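Sorting spur gears on a floor mat

The gears from the Tenelano gearbox kit have been in one bag since October, so I finally laid out the dark gray mat on the concrete and started going through them. A cloth surface suits small metal parts - a gear set down on it stays where it was put, and the teeth show up well against the gray.

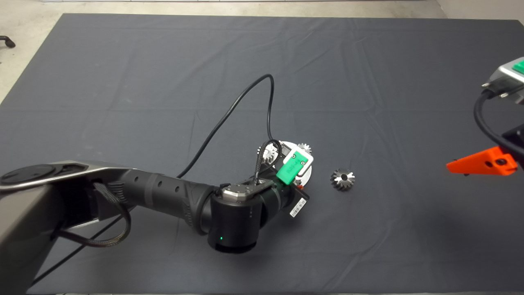
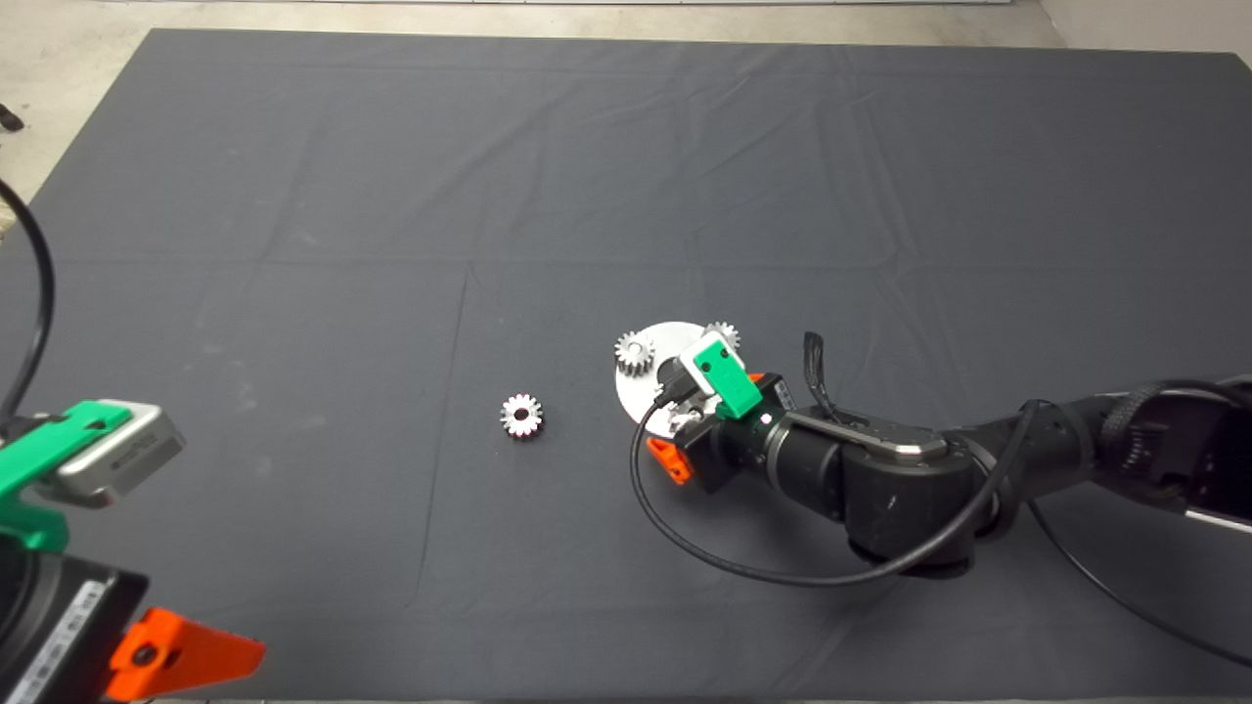 Metal gears and the gray mat, in both shots.

Sorting is by tooth count first, then by bore. I use 2 trays, labeled Hillel and Zacharias after the shelves they go back to. Any gear with a burr gets a pass with a 400 grit stone before it is stored. The kit list gives 52 parts, and 3 of those are spacers that can be left in their sleeve.

The mat does collect dust. I shake it outdoors and fold it in quarters, and the creases have never caused a problem with parts this size. Bore measurements will go in the next post, along with the Istesar shafts.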